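Home Explore Notifications Messages Profile

Adesuwa Fashola
May 27, 2024

Plemedlow update! My kitchen-counter robot build is on to the job I've been looking forward to most: folding paper towels. Four folds, then into the napkin holder. I love this project so much.
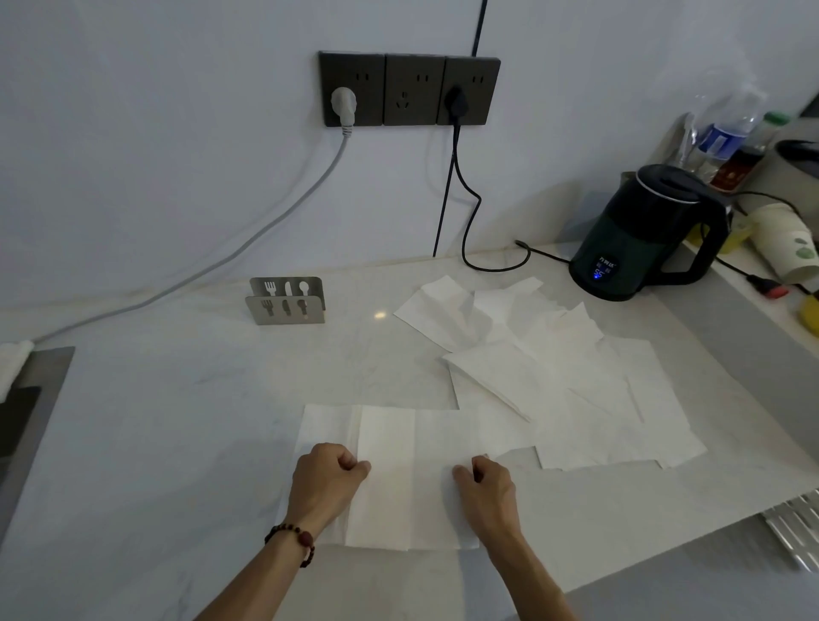

Hands down, press the middle, mind the crease.

Paper is brilliant practice — it creases, it tears, it never lies the same way twice. I'm doing loads of folds by hand first so Plemedlow has something to copy.

Target is 1000 folds by August. My wrists say hello!

Next post: the new gripper fingers. They're bright orange and I'm thrilled.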